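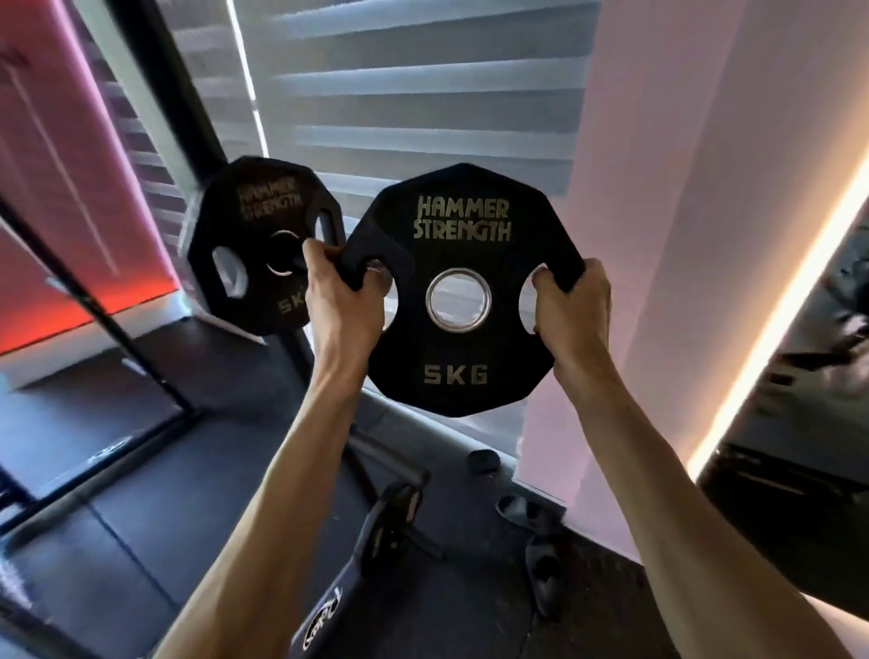
tromer74
Question about adding weight on the plate-loaded machines. I've been stuck at the same load for a month and the next jump feels too big. Our gym has Hammer Strength plates marked 5KG with cut-out handles, so I could add one per side. Too much?

figueiredo
One per side is 10 kg total. I'd stay put and do 16 reps first.

kevon_v
Disagree. Add them and drop the reps.

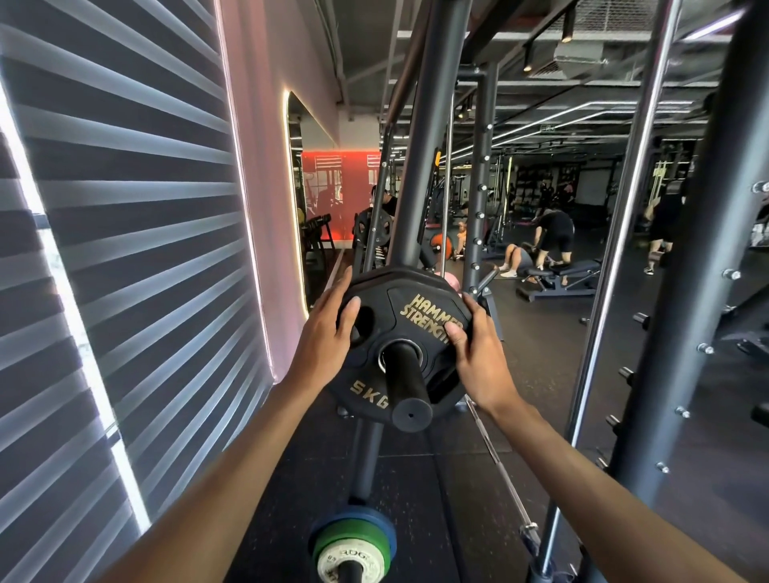 5KG plate on the sleeve

tromer74
Tried one per side this evening. Got eight reps.

figueiredo
Eight is low. Get to 12 before adding more.

kevon_v
Eight is fine.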